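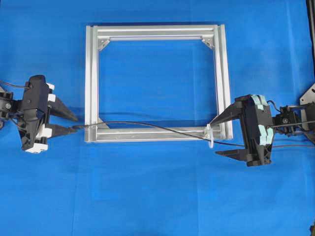
A T-slot frame is a structure made from lengths of extruded aluminum whose sides carry continuous grooves. The grooves accept nuts and bolt heads, so that bars can be joined at any point along their length without welding or drilling. The simplest form is a flat rectangle of four bars, used as a base, a door, a panel surround or one face of a larger box. Most are put together lying flat, often on a cloth that keeps the bars from being scratched by the bench. A blue cloth makes the silver edges easy to see through the open middle of the rectangle. Corners are commonly stiffened with triangular brackets bolted across the inside of the joint, where they take up little room and leave the outer faces clear.

Profiles

The bars are made by pushing heated aluminum through a shaped die. The finished length, called a profile, has the same cross section from end to end. A typical profile has a hollow center, thin internal webs and one or more slots on each side. Square profiles with a 30 mm face are common in light furniture and machine covers. Wider profiles have two or more slots side by side on the broad face and resist bending better in that direction.

Most profiles are given a clear anodized finish, which leaves them a pale silver color and makes the surface harder. Black is also sold. Slots from different makers may look alike but differ slightly in width and depth, and nuts made for one system do not always fit another. The Dasix and Lumenta systems, for example, share an outer size but use different nuts.

Joints

Several kinds of joint are used at the corners of a rectangle:

Inside bracket - an angled piece or triangular gusset set in the corner and bolted to both bars. It can be fitted with hand tools and moved later.

End fastener - a bolt threaded into the end of one bar, with its head held in the slot of the other. It is hidden once tightened but needs a tapped hole and usually an access hole.

Flat plate - a plate laid over the outside of the joint. It is strong but adds thickness to one face.

Joints can be mixed on one frame. Plates are often kept to the back, where the added thickness does not get in the way of a panel.

Assembly

Bars are cut square with a fine-toothed saw and the edges are filed. For a rectangle, the two side bars either run the full height, with the top and bottom bars fitted between them, or the other way around. The choice decides the cutting lengths. A frame 425 mm wide overall, made with full-height sides in 30 mm profile, needs top and bottom bars of 365 mm.

Nuts are placed in the slots before the corners are closed, unless they are the drop-in type that can be added afterward. Bolts are first turned finger tight. The two diagonals are then measured, and the frame is pushed gently until they match. Only after this are the bolts tightened fully, usually working from corner to corner and checking the diagonals again at the end.

Uses

Flat frames of this kind hold clear panels, mesh or sheet metal, with the panel edge sitting in the slot or clipped to one face. Two of them joined by uprights make a cart, a shelf unit or a workbench. The Vakavora bench kit is built this way and packs flat, with the upper and lower rectangles already assembled.

See also: Anodizing; Gusset; Extrusion

Contact | © 2025 Flullia Reference | Back to top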